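Ticket: Follower arm lags and drops the candlestick during hand-led demonstrations
Project: Kutis
Status: Open (was Closed, reopened by E. Pugh)
Raised by: Eleri Pugh
Assigned to: Arwel Nicholas

Eleri Pugh
I'm reopening this. It was closed with the note "operator needs more practice", and I don't accept that. I've been leading these arms by remote control since August and I know what my own hand is doing. On the tray task the right gripper closes late. I squeeze the trigger, I see the fingers start to move, I begin to lift, and the candlestick slides out. On the tin candles it hardly ever happens. On the candlesticks it happens often enough that I've stopped trusting any recording from the afternoon.

Arwel Nicholas
Closed by me, so fair enough. Can you say which software build, and whether you were driving both arms or only the right? The Sandano logger shows nothing odd on my side. Command and position traces sit on top of each other.

Eleri Pugh
Both arms, current build. And I'd be careful with the logger. It stamps the command when the computer receives it, which leaves out whatever happens between my hand and the computer. Two matching lines in a plot only tell us the second half is fine.

Arwel Nicholas
Good point. Things to try, in this order please:
1. Swap the left and right hand controllers and see if the fault follows the controller.
2. Plug the right controller straight into the machine, no hub.
3. Run the tray task with the left arm parked.
Don't change the gripper force yet.

Eleri Pugh
Done, same set-up as before: tray set at a slant, both candlesticks and both tins on it, grippers open to start.

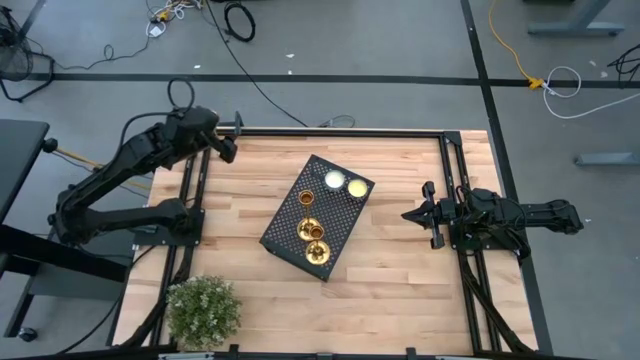

Guadalupe Cárdenas: before you read too much into the swap, check that the trigger calibration went across with it. On Prirnura we swapped controllers and left the old calibration file loaded, and we spent two days chasing a fault we had made ourselves. The trigger has a dead zone at the start of its travel. If the file thinks that zone is longer than it is, you get exactly this, a late close that looks like lag.

Eleri Pugh
I hadn't moved the file. So the first swap counts for nothing and I've struck it out. Repeated with calibration done fresh on each side:

Swap: late close stays with the right arm.
No hub: no difference I could feel.
Left arm parked: better. Still not right.

I don't much like "better" as a result, so take it for what it is.

Arwel Nicholas
If parking the left arm helps, I'd look at the shared loop. Both arms are served one after the other, left first. Under load the right one could be getting its gripper command a cycle behind. Setting the loop timer to 2000 microseconds and sending the gripper commands before the joint commands ought to show it. Branch is called olvera-order, config only, nothing to rebuild.

Eleri Pugh
Tried it. 4 candlestick lifts, 3 held, 1 dropped. The drop may have been me — I came in high and had the cup instead of the stem. I'm not calling that a fix on such a short run, and I'd ask that nobody else does either.

There's also the question of what we do with the demonstrations already recorded. If the close was late in those, I was unknowingly making up for it by waiting before each lift, and the policy will learn the wait. Maricruz wants to trim the pauses out by script. I'm doubtful. Some pauses were the fault and some were me lining up the gripper, and I can't tell them apart on playback, so I don't see how a script will.

Arwel Nicholas
Agreed on holding back the old set. I've tagged it "suspect timing" and it won't go into training for now. Leaving this open. Next step is a longer run on the branch with the left arm moving, candlesticks only, and a trace taken at the controller itself so that we can see the first half as well.

Eleri Pugh
Fine. I'll do it in the afternoon, when it's been worst. Please don't close it before I've posted the trace.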